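Utinari Wants $700 for a Tidy Sink. Is It Worth It?

STIDAVPORT, June 12, 2024 - Utinari, the home goods company with a showroom on Trenance Street, says its new "calm counter" plan can fix a cluttered bathroom in one visit. The price is $700, and that does not include a single shelf.

For the money, customers get a planner, a printed layout and advice on which everyday items should stay in reach. The company says 1,028 homes have signed up since January. It would not say how many asked for their money back.
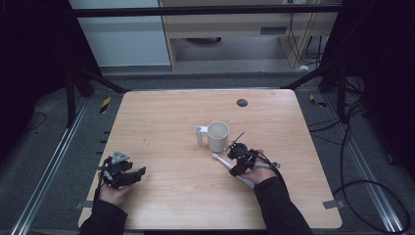

Much of the advice comes down to owning plain white things and standing them upright. A white mug and a small white cylinder beside it do look neat on a pale wood table. So would most things on a table with that little on it. A family of five sharing one sink is a harder test, and Utinari had no results to show from one. 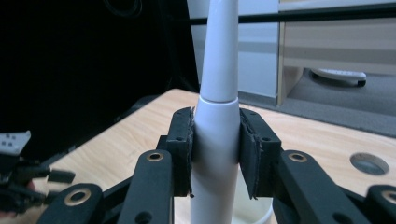 Replacement costs get less attention in the sales material. The plan urges people to swap mismatched items for matching ones, toothbrushes included. A white electric model with a slim neck and a seam where the brush head meets the handle may suit the look, but heads wear out, and the $700 covers none of them.

Rival store Okafor offers a similar visit for free with a purchase. Utinari says the two services can't be compared.

Related stories
Okafor to extend weekend hours
Stidavport rents climb again
Do drawer dividers pay off?

We use cookies to improve your visit. By staying on this site you accept our cookie policy.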